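Workroom Practice, Unit 4: Pump Bottles and Shared Supplies
Notes by Florence Vachon, July

In this unit we look at small supplies which many people use in one large room. The pump bottle is a good case to begin with. It is cheap, everybody knows it, and it goes missing more often than bigger things.

1. The room

A wide room with a hard floor gives few natural places for a bottle. People put it down where they finished with it. For this reason we first decide the home place, and only after that we buy the supplies. Good light helps also, as a label must be readable from a standing position.

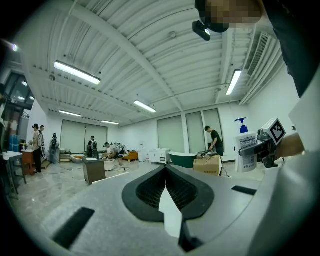 Fig. 4.1. White pump bottle with printed label; water jugs stacked by the glass door area.

Please note two kinds of storage. Heavy water is kept low and near the entrance, so the carrying distance is short. Small bottles stay close to the people who use them.

2. Choosing the bottle

For group work I recommend a size between 300 and 400 ml. A smaller one is empty too soon, and a larger one is difficult to lift with one hand. Check these points before you order:

- the collar closes fully and does not turn by itself
- the pump head has a different colour from the body
- the label is on the front and not on the pump
- the base is flat

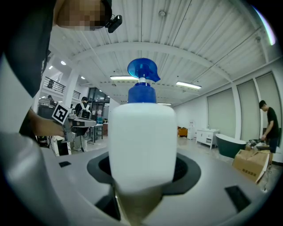 A coloured head is useful when several products have the same white body. In our course blue is for hand soap and no other product. If you refill, keep the same head with the same product - do not mix them, even for one afternoon.

3. Refilling

Unscrew the collar and lift the pump out straight. Fill up to 60 per cent on the first try and put the pump back, then add more if there is space. Wipe the neck before closing. Write the month on the label.

4. Task for the next meeting

Draw a plan of your own workroom and mark the home place of 11 shared items. Work in pairs. Lakmal Mollah will collect the plans at the start of the class.

Recent handouts
Unit 3: Labels That Stay On
Unit 2: Where to Keep Drinking Water
Unit 1: Walking Through the Room
Reading list (Constanza Cáceres)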